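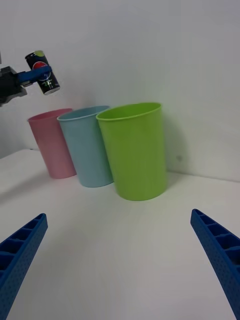
TRINILSTEAD - A plan to end the city's rental repair grants has drawn objections from landlords and tenant advocates, who say many older apartments will fall out of use without the money.

The proposal is part of the draft city budget released 2021-04-08. It would close the grant program at the end of the fiscal year and move what remains in the account to the general fund. Owners with projects already approved would have until October to finish the work and send in receipts.

The grants pay for furnaces, roofs, wiring and lead paint removal in buildings with seven or fewer units. In return, owners agree to hold rents at a set level for three years.

"If the boiler goes and the owner can't cover it, those families have to move," said Josefien Mulder, director of the Plader Housing Fund, which helps owners fill out the applications. "There is no place in Trinilstead for them to move to at that rent."

City Finance Director Nicanor Ledesma said the program costs more to run than it did when it started and that fewer owners have applied in the past two years. He said the city would still send owners to state loan programs.

"We had to look at everything," Ledesma said. "This one was hard, but the loans are there."

Maximiliano Lucero, who owns two buildings on Urrutia Street with his brother Pascual, said a loan would not have worked for them. The brothers used a grant to replace the back stairs and the wiring in one building and had planned to apply again for the other.

"A loan payment goes on the rent - that's the only place it can go," Lucero said.

Council member Ngân Dương, whose district includes the Kustska neighborhood, said she will offer an amendment to keep the program open for another year at a lower amount. She said she would also ask for a shorter application, which she blames for the drop in interest.

The council's budget panel will take public comment before voting on the draft. Written comments can be left with the city clerk.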